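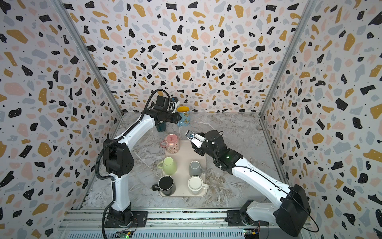

Progress note, May — open day at the Starkness site

Quick one before the full report. Open day went ahead as planned, 56 through the door against the 40 we budgeted for. Mostly local manufacturers, a few teachers, two people from Garrido who stayed all afternoon and asked for pricing (we don't have pricing).

Demo was the mug task on the two-arm cell. Mugs onto the tray, both arms on the one rail, different colors and finishes so visitors could see it isn't keyed to one object. Ran 12 sessions, first at 10am. Two stopped early, both times the left arm, operator reset and carried on. Logs are saved, Christos Tzanetos is going thru them now. My guess is cable drag near the elbow but wait for his write-up.

Questions we got most: cycle time, cost, can it do glassware. Answer on glassware is still no.

Spend: 195 dollars over on catering, everything else inside the line. Will cover it from the travel money unless you object. Recepits to follow.

Not done yet — the Clikgate sign-in data, exported in a format I can't open, have asked them for a CSV. Visitor feedback forms also still in a box.

Next: repeat the demo for Tullard in June, smaller group, same cell. Need a decision from you on whether the second operator is paid out of this grant or the next one. Would help to have that before the end of the month, her contract runs out then.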